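Quezada Children's Literature Circle
Minutes of the February meeting, Mirkex Library, upstairs room

Fourteen members present. Apologies received from three. The minutes of the previous meeting were approved with one correction: the Hukier Prize is given every other year.

1. Reading list
The chair proposed moving the folk tale retellings to the spring. Agreed. The Naltetti trilogy stays on the list, but members will read the first volume only. It runs to 307 pages in the paperback, and the library holds 4 copies. Members with their own copies are asked to leave the library ones for others.

2. Author biography leaflet
The draft is now roughly 900 words and has to fit on one folded sheet. The section on school years will be cut by half. Two members questioned the account of the author's first job – the letters and the later interview give different years. The editor will print both dates with their sources. No decision on the cover.

3. Hukier Prize
The longlist has 81 titles. Readers will work in pairs and return their notes before the next meeting. A motion to drop picture books from the circle's own shortlist was defeated, five votes to nine.

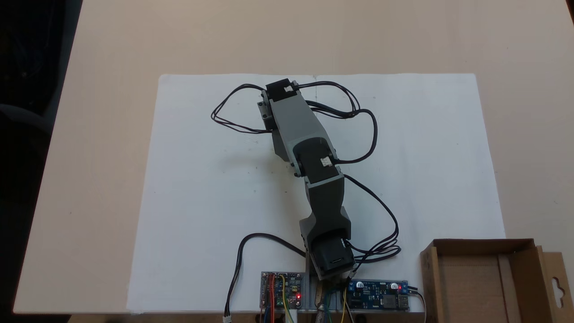

Photo: Quezada Circle

4. Reading room hours
The library has offered the room until 8:30 p.m. in place of 8:00. Accepted. The key goes back to the front desk as before.

5. Other business
A member asked if the circle still wants the bound magazines – yes, from the first issue through the change of publisher. The shelf list needs retyping. Carried over.

Meeting closed at 8:05 p.m.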